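Home Help > Furniture and Floors > Finishes

Dark brown table shows every speck of dust. Refinish it or learn to live in squalor?

Bríd Dunne
March 22, 2018

Last May I bought a dining table from the Trernach line, 71 inches long, in a color the store called "Bison." I paid $478 for it, which seemed like a bargain until I got it home and put it under a window. It is a very dark brown and dead flat, no shine at all. I chose it so it would hide things. My old table was honey pine and showed coffee rings, so I reasoned that coffee is brown and the new table is brown and we would all get along.

The coffee rings have been replaced by dust, crumbs, salt, flour, cat hair (gray cat) and a kind of pale smear that appears wherever a forearm has been. I wipe it down before people come over and by the time they have their coats off it looks like I've been sanding drywall on it.

Things I have tried: a damp cloth, a microfiber cloth, a spray polish my sister swears by, and eating over the sink. The spray made a shiny patch the shape of Ohio that I can't get rid of.

I'm wondering whether to strip it and go lighter, put some kind of gloss over it, or buy a tablecloth and admit defeat. I have a palm sander and a moderate level of confidence. The tag underneath says "wood veneer over composite" and nothing about what the finish is.

Rigoberto Magaña

Stop with the spray polish first of all. Most of those leave something behind, either oil or silicone, and on a matte finish the something is what you're seeing in the shape of Ohio. Take a white cotton rag and a little mineral spirits, try it on the underside of the table or inside a leg, and if no brown comes off on the rag, go over the shiny patch lightly and wipe dry. Windows open, no candles. Lay the rag out flat outdoors to dry when you're through instead of balling it up in the trash.

Now the larger problem, which is that you've been lied to about dark furniture. So was I. I spent 28 years doing floors and cabinets, and the number of customers who asked for espresso brown "because it won't show dirt" paid for my truck. Household dust is mostly pale. Skin, lint, flour, paper fibers, the cat. Put a pale thing on a dark thing and you can read it from the hallway. What hides dirt is a medium color with some pattern going on, which is why the ugliest carpet in any motel is also the smartest thing in the building.

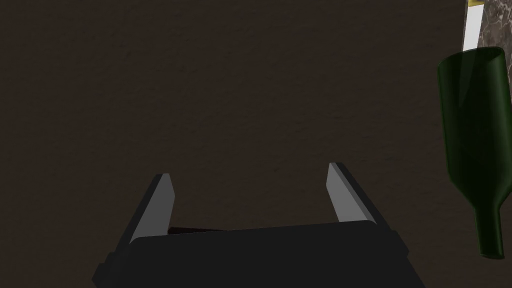 Dark brown, matte, with a faint grain. Little variation to get lost in.

With a color that even, your eye has nothing to do but look for crumbs. A livelier grain would help you more than a lighter shade would, and you can't add grain to a veneer that doesn't have it.

As for gloss, please don't. Gloss shows the dust and also shows you the underside of the ceiling fan. Satin is the most I'd go. If you do want a satin coat, scuff by hand with 320 grit, and I mean scuff, as if you're petting it. Wipe the dust off, then a water-based polyurethane, 3 thin coats, letting each one dry for as long as the can says and then a bit longer. Test it underneath first, because you don't know what's on there and some finishes won't hold a new one on top. It will wipe cleaner. It will not stop the cat.

Leave the palm sander in the garage. Factory veneer can be thinner than you'd believe, and you'll be through to the composite before the radio finishes the song.

Abrehet Mekonnen

tablecloth

Zinash Abera

I have a black one so you have my sympathy and some of my contempt for complaining about brown.

Two things made a difference here. One was moving it. Mine was next to a big west window, and low sun coming sideways across a table lights up every crumb like a stage show. I turned it so the long side ran along the inside wall and put the lamp overhead. It is exactly as dusty as before, only now I need to bend down to find out.

The other was wiping with a barely damp cloth and then going straight over it with a dry one. The forearm smears are skin oil, and plain water mostly takes them for a walk. One drop of dish soap in a bowl of warm water, wring the cloth out hard, then plain water, then dry. Dry wiping on its own seemed to charge mine up so it pulled the lint right back, or else it's spite.

Also agree about the sander. My brother-in-law sanded a veneer sideboard and it is now a painted sideboard.

Bríd Dunne

Thanks, all. Mineral spirits worked on the underside with nothing on the rag, so I did the top, and Ohio is down to maybe a county. Turned the table too, and banged my hip on the corner twice, as it now sticks out where I used to walk. Will hold off on the polyurethane until it's warm enough to open the windows.

Abrehet, I did look at tablecloths. The only one in the right length was dark brown.

Abrehet Mekonnen

get the ugly motel one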